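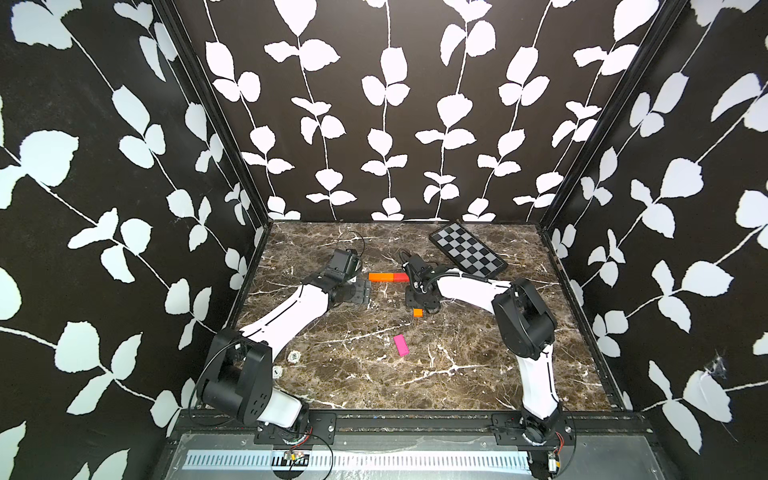
The Grandwood town council voted Thursday to approve repairs to the Ramier Street footbridge, clearing the way for work to begin in July on a crossing that has served the east side of town since 1914.

The bridge will close to all foot and bicycle traffic for 58 days while crews replace the deck boards and repaint the railings. Stekar, the contractor selected for the job, will also rebuild the stairs on the north bank, where the town posted a warning sign last winter.

Pedestrians will be directed to the Chevalier Avenue bridge during the closure. The detour adds 3 blocks to the walk between the library and the train station. Temporary lighting will be placed along the route, and the crossing signal at Chevalier Avenue will be adjusted to give walkers more time.

"The structure itself is sound, and the inspection confirmed that," said Armelle Besson, the town's director of public works. "The deck has reached the end of its life and should be replaced before another winter."

Council member Karim Hajji asked whether one side of the bridge could remain open on weekends. Besson responded that the deck would be removed in full during the first week of work, and that partial access would not be possible.

A petition with 200 signatures, presented by resident Leidy Flores, asked the town to keep the original iron lampposts. The council agreed to have the posts cleaned and put back in place once painting is finished.

Notices will be mailed to households on both banks before the closure takes effect. Questions may be directed to the public works office at town hall, which opens at 8:30 a.m. on weekdays.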